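Multura Remittance Fees, README

Fees and exchange rates quoted by mobile money and stablecoin transfer services, collected by hand from their public price pages. Maintained by Tobiloba Tijani and Genji Sakamoto.

Contents
fees.csv - one row per quote, 300 rows
providers.csv - 19 services, with licence status where we could find it
notes.txt - odd cases, mostly Zemham

Amounts are in the sending currency. Network fees are kept in their own column and are not added to the total. Rows marked "stale" were more than 6 hours old when checked.

Known problems
Hollis changed its fee bands in December, so earlier rows don't compare well. Five Sadar quotes have no exchange rate.
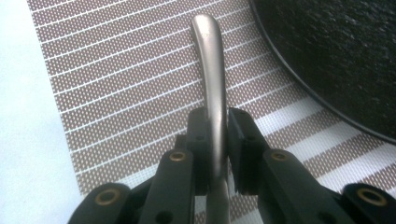 Gripper holding a metal utensil handle

Licence
Free to reuse with credit. Send corrections to Olumide Aliyu, who merges them at the end of each month.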